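Tamance Bands

Loose bands on a tabletop: a set of notes and pictures on sorting them by color

Contents

The set has 1264 entries. Each entry is one layout of bands on a wooden table, with a short note on how they were lying before sorting began. The notes were written by Lensa Derese and checked once against the pictures. File names start with the table name (Flemberg or Killano), then the layout number.

Bands are scattered by hand from shoulder height and left however they land. Twisted ones stay twisted.

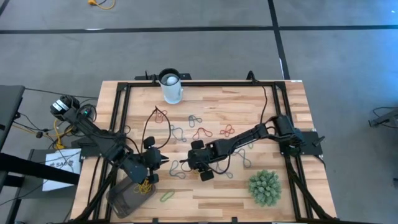 Color names are kept short. We write "red" for every red band and "blue" for anything from blue-gray to teal – the first version had separate names and the notes did not agree with each other.

Shape terms

open: the band encloses a clear space
long: the two sides lie close together
crossed: the band passes over itself at least once
knot: several small loops bunched up 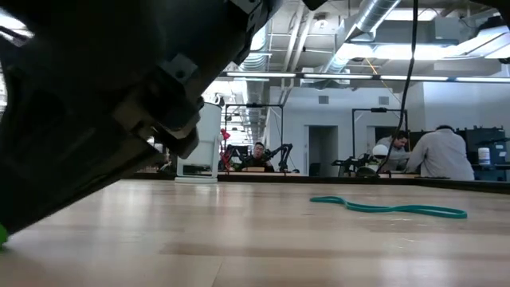 A band gets one shape term only, and "crossed" wins over "long" when both fit. The teal-green one lying flat in a stretched, uneven figure eight is a plain case of it. Bands that touch are noted as a pair, even if the contact is slight.

Known problems

Layouts 400 to 407 have no shape terms. Glare on the tabletop hides thin parts of some bands, and those notes are marked "unsure". Version 7 removed repeats, so numbering skips after 1025.

Corrections

Send the layout number and the new term to the Berhe list. Please leave the old note in place – fixes go in the second column.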